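Entwistle Commons gets its first open house weekend

The new townhomes on the Flevville side of Trestesdale are open for walk-throughs this Saturday, and we can't wait to get a proper look inside!
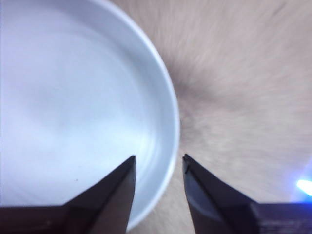
Five homes are finished so far, with two more floor plans due in July. The largest runs to 3,000 square feet and has the bedroom-on-the-main-floor layout so many of you have been asking us for – plus a real pantry, hooray. Trundar Park is a short walk down the hill, and the new path to it is already paved.

Doors open at 10 a.m. Start at the model home, 404 Entwistle Lane, and pick up a site map there. Street parking is fine on both sides.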